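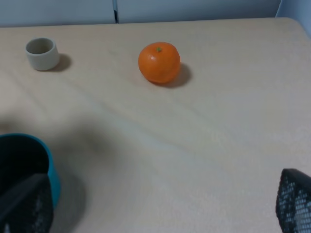
# Ferport Tenants' Association — Minutes, March meeting

Held in the ground floor meeting room, Ferport building, 6:30 p.m.

**Chair:** Socorro Espinoza
**Minutes:** Lizeth Inga
**Also present:** residents from all floors except the fourth; the building manager for Lammers Property, for items 1 to 4 only
**Apologies:** received from the residents of 2C and 5A

## 1. Minutes of the last meeting

The February minutes were approved with one correction. Under "Bike room," the minutes said the new lock had been fitted. It had been ordered but not fitted. Lizeth will change the wording and post the corrected copy on the board by the mailboxes.

## 2. Matters arising

**Bike room lock.** Now fitted. Residents who want a key should bring their old one to the office. The old keys do not open the outer door any more, and several people were caught out by this over one weekend. The manager apologized for the late notice.

**Light on the back stairs.** Replaced, then failed again. The manager said the electrician believes the fault is in the switch and not the bulb. A new switch is on order. Residents asked for a battery lamp on the landing until then, and the manager agreed.

**Parcel shelf.** No change. Parcels are still being left on the floor in the entry. Lammers has asked the carriers to use the shelf. It was suggested that a larger sign would help, and the resident of 3B offered to make one.

## 3. Hot water

This took up most of the meeting.

Residents on the top two floors reported that hot water runs out in the mornings, mostly between 7 and 8. The resident of 6B said she has been keeping a log since January and had recorded 3 mornings with no hot water at all and many more when it was lukewarm. She handed a copy of the log to the manager.

The manager said the boiler was serviced in the fall and passed. He thinks the problem is the circulating pump, which is older than the boiler. Lammers has asked for a quote to replace it. He could not say when the work would be done but expected to have the quote by the next meeting.

Points raised by residents:

- Whether rents can be reduced for the days without hot water. The manager said he would have to put this to the owner and could not answer tonight.
- Whether the work will mean shutting off the water. Yes, for most of one working day. Residents asked for at least a week's notice in writing, slipped under doors and also posted in the elevator. The email list does not reach everyone.
- Whether lower floors are affected. Most said no, though 1D has noticed knocking in the pipes at night. The manager will have the plumber look at this on the same visit.

Socorro asked that the association write to the owner as well as to Lammers, so that the request is on record. Agreed, with one abstention.

**Action:** Lizeth to draft the letter and attach the log. Socorro to sign and send.

**Action:** Manager to bring the pump quote to the April meeting.

## 4. Laundry room

The second dryer is out of order again. Zudby, the company that supplies the machines, came out twice in February and both times reported it as fixed. The manager has asked them for a different machine.

There was a complaint about clothes being taken out of the washers and left on top while still wet. After some discussion it was agreed that clothes may be moved if the cycle has been over for fifteen minutes, and that they should go in one of the baskets. The resident of 2A did not agree with this and asked for it to be noted.

Laundry room hours stay as they are. A request for a later closing time was turned down after the resident of 1B, whose bedroom is on the other side of the wall, spoke against it.

The manager left at this point.

## 5. Money

The association's account stands at $404. This is after paying for printing and for the winter coat drive boxes. The only large cost coming up is the courtyard (see item 6).

Dues were discussed briefly. Some residents have not paid for this year. Socorro does not want to chase anyone at the door and will put a general reminder in the next newsletter. Cash can be handed to her, or to Lizeth if she is away. Ask for a receipt.

## 6. Courtyard planting

Lizeth presented the plan for the raised beds along the south side. Jatow, the garden center, has quoted $225 for soil, mulch and delivery. Plants are not included. Several residents have offered cuttings and seedlings, including tomatoes, mint and two kinds of squash. It was asked that the mint be kept in pots.

The resident of 4C had sent a note asking whether the beds would block the wheelchair route to the side gate. Lizeth had measured it and said the path will stay clear, but the end bed will be moved in a little to leave more room for turning. The note also asked for one bed at a height that can be reached from a chair. Everyone was in favor. Lizeth will find out what this would cost — it may need more lumber than we have left over from last year.

Watering was a problem last August, when most people were away at the same time. A sign-up sheet will go up in June.

The spending of $225 was put to a vote and approved.

**Action:** Lizeth to place the order with Jatow for delivery in the second half of April.

**Action:** Lizeth to price the higher bed before the order goes in.

## 7. Any other business

- **Smoke in the stairwell.** Two residents mentioned cigarette smoke between the second and third floors. A notice will be put up. No one was named.
- **Elevator inspection.** The certificate in the elevator is out of date. The manager had already left, so Socorro will email him.
- **Lost property.** A child's blue glove and a set of keys on a red cord are with 1A.
- **Noise.** The resident of 5D will be having her floors sanded in early April and apologizes ahead of time. Work will be in the daytime only.
- **Newsletter.** Items to Lizeth by the end of the month. Short ones, please — it has to fit on two sides.

## 8. Next meeting

April, same room, 6:30 p.m. The hot water will be first on the agenda. The resident of 3B will bring coffee.

Meeting closed at 8:10 p.m.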